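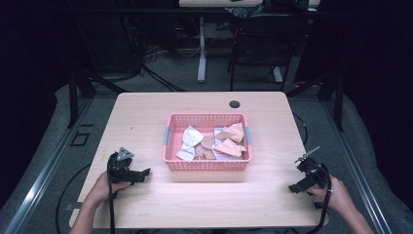
Plier une serviette, un robot sait à peu près le faire

Depuis que j'ai écrit un billet sur les aspirateurs autonomes, on me demande régulièrement quand la machine qui plie le linge sera en vente. Je n'en sais rien. J'ai quand même passé une partie du mois de juillet à lire ce que publient les équipes qui travaillent là-dessus, et à discuter avec Elvia Camacho, qui a quitté l'an dernier un bureau d'études en automatisation pour monter le sien, Privunent.

Le linge est un mauvais client pour un robot. Une boîte de conserve garde sa forme quand on la prend, et le robot peut prévoir à l'avance où poser ses doigts. Un chiffon roulé en boule dans un panier n'a pas de forme du tout. Il faut trouver un bord, deviner si ce bord est un coin ou un pli, tirer sans emporter le tissu du dessous, puis étaler. Quatre chiffons dans un panier en plastique rose, posés sur une table, ça n'impressionne personne, et c'est pourtant déjà un exercice complet. Le beige est coincé sous les autres. Le rose pâle et le pêche se touchent et leurs couleurs sont proches. Moi, j'attrape le premier qui vient et je corrige en route.

La méthode qui revient le plus souvent en ce moment consiste à faire faire le travail par des gens, avec une pince dans chaque main, et à enregistrer leurs gestes. La personne voit et décide, mais elle est limitée aux doigts de l'outil. Le robot apprend ensuite à partir de ces démonstrations. Elvia m'a raconté une journée d'essai chez Hinum, où elle a fait l'exercice elle-même. Au bout d'une heure, elle avait mal aux avant-bras et n'arrivait toujours pas à séparer deux torchons du premier coup.

« Tu te rends compte que tu plies avec la pulpe des doigts, m'a-t-elle dit. Tu frottes le tissu pour savoir s'il y a une ou deux épaisseurs. Avec une pince, tu regardes et tu espères. »

Elle m'a donné les chiffres d'un essai de Jaltudow, un atelier qui loue du linge de table. Leur poste à deux bras a traité 256 serviettes sur une nuit, toutes du même modèle, présentées une par une. Il y a eu 13 échecs, surtout des serviettes prises par le milieu. C'est un bon résultat, à condition de se rappeler que quelqu'un les avait sorties du bac et séparées avant. Quand on a mis le bac directement devant la machine, l'essai a été arrêté avant la fin de la nuit.

Dans un atelier, ça peut suffire. On achète toujours le même article, on installe une bonne lumière, on cale la table, et quelqu'un passe de temps en temps débloquer le poste. Galindo, une blanchisserie qui fait presque 2000 pièces par jour, s'est posé la question et a gardé ses plieuses classiques – des machines à rouleaux, alimentées à la main, qui vont beaucoup plus vite. Le bras robotisé serait utile juste avant, pour sortir le linge du chariot et le présenter. C'est le geste le plus pénible pour les employés et celui que le robot fait le moins bien.

À la maison, je suis plus réservé. Mon panier contient des chaussettes, un drap-housse, un pull qui ne supporte pas d'être tiré et un jean avec une jambe à l'envers. Il faudrait aussi de la place pour le bras, et mon appartement n'en a pas. Elvia pense qu'on verra d'abord des machines capables de trier par couleur ou de vider un sèche-linge, et que le pliage viendra après. Elle ne veut pas donner de date.

De mon côté, j'ai refait mes torchons hier soir en me forçant à n'utiliser que 2 doigts par main – pouce et index. Le premier m'a pris plus d'une minute. Le drap-housse, je l'ai roulé en boule et rangé comme d'habitude.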